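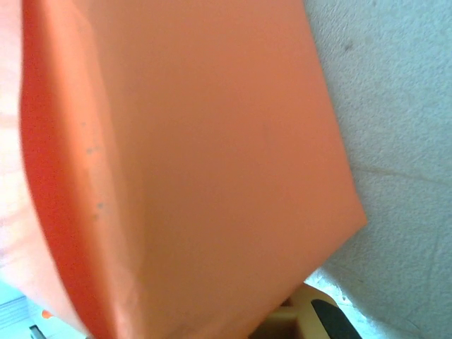
Wanted: people who fold things for a living, or should

Skisirar is looking for 16 participants for a folding and sorting study in December. Paid. Read all of it before you write to us, because the last round lost a lot of people who had skimmed.

What we doubt

There is a lot of advice going around about how to fold and put away flat goods. Thirds, halves, rolled, stood on end like files in a drawer. The people giving it are very sure of themselves. Most of them also sell a book or a set of drawer dividers. We have yet to see any of them time it, or come back a month later and open the drawer.

I don't think the method matters much. I could be wrong, and Estela Medina, who runs the sessions, thinks I am. So we are paying people to fold.

What you would do

You come in for two sessions at our work room. You get a pile of large flat pieces – orange sheets, tea towels, felt, thick paper, a few things that don't fit any category – and a set of shelves. You fold, stack and put away the pile your own way. Then you do it again using a method we hand you on a card. Then someone else has to find a piece in your stack without wrecking it, and you have to find one in theirs.

The orange sheets are worth a warning. They show every speck of lint, and some people can't leave that alone. Brush it off or don't, but the clock keeps going.

Each session takes 70 minutes with one break. There is coffee. It is not good coffee.

Who we want

Adults who handle flat goods regularly: laundry staff, print finishers, costume and stockroom people, parents of many children. You should be able to stand for most of a session. Tell us if you can't and we'll set up a lower table.

Professional organizers may apply, but we'll take two at most. Please leave your own products at home.

Who we don't want

Anyone who took part in the spring round. Anyone who works for Himov, whose shelving we use. Anyone hoping for a certificate, as there isn't one.

Pay

20 an hour, paid at the end of each session, plus bus fare if you keep the ticket. If you drop out after the first session you keep what you earned. We don't pay in vouchers.

How to apply

Write to Sille Skov at the Skisirar office, Box 1837. Give your name, what you fold and how often, and whether mornings or evenings suit you. Morning sessions start at 9:30, evening ones at 6:00. Skip the résumé. A line about a folding method you tried and gave up on would be more useful to us.

You'll hear back either way.

Bjartur Kirkegaard
Skisirar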